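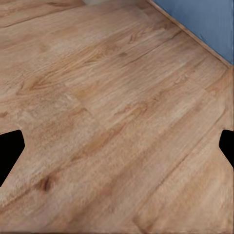
Poirier passe par la simulation avant d'acheter ses robots de manutention

25 décembre 2018

Le groupe Poirier, qui exploite des entrepôts de mobilier et de revêtements de sol, ne signera pas de commande de robots avant d'avoir terminé une campagne d'essais sur ordinateur. La décision a été confirmée mardi par la direction technique. Le budget d'équipement, qui devait être engagé avant la fin de l'exercice, est reporté au mois de mai.

Deux fournisseurs restent en lice, Urner et Jodier. Tous deux proposent un bras à pince monté sur base mobile, destiné à ramasser de petits articles au sol et à les replacer en bac. Les deux offres diffèrent surtout par le contrat d'entretien : Urner l'inclut dans le prix de location, Jodier le facture à l'intervention.

Les essais se déroulent dans des pièces modélisées, avec sol imitation bois, murs peints et plinthes. Le programme prévoit plus de 4 000 prises virtuelles par modèle. À ce jour, 2 507 ont été enregistrées pour la première machine. La seconde série commencera après les congés, une fois reçus les fichiers de géométrie de la pince, que le fournisseur n'avait pas encore transmis à la mi-décembre.

« Nous avions prévu de louer une unité et de la faire tourner dans un coin de l'entrepôt, mais le devis comprenait le transport, l'installation d'une clôture et la présence d'un technicien », explique Nahom Dinsa, responsable des équipements chez Poirier. « Pour la même somme, nous pouvons comparer les deux pinces dans les mêmes conditions et garder les modèles pour plus tard. »

Le logiciel est fourni par Wedwood, qui facture à l'heure de calcul. Le montant de la prestation n'a pas été communiqué. Selon Nahom Dinsa, il est pris sur la ligne « études » et ne réduit pas l'enveloppe réservée aux machines.

Les résultats serviront à rédiger le cahier des charges définitif. Trois points y figurent déjà : l'ouverture maximale de la pince, la hauteur minimale de prise au-dessus du sol et le comportement de la vision sur les surfaces à motif. Ce dernier point a été ajouté à la demande des équipes du site, où une partie de la zone de préparation est recouverte du même stratifié que les salles d'exposition. Les veines et les nœuds du décor bois peuvent être confondus avec de petits objets, et le groupe souhaite que le taux de fausses détections soit inscrit au contrat.

La simulation ne remplacera pas entièrement les essais physiques. Le fournisseur retenu devra livrer une machine pour une période de recette sur site, avec faculté de retour si les performances s'écartent trop des valeurs mesurées à l'écran. L'écart toléré est encore en discussion. Jodier a demandé qu'il soit fixé article par article, Urner préfère une moyenne sur l'ensemble du catalogue.

Côté personnel, la direction indique que les postes de la zone de préparation ne sont pas concernés par le premier achat, limité à deux unités. Les représentants des salariés ont demandé que le plan de formation soit présenté en même temps que le budget, et non après la livraison. Le point est inscrit à l'ordre du jour de la prochaine réunion.

Les offres de prix d'Urner et de Jodier restent valables jusqu'à la fin du printemps.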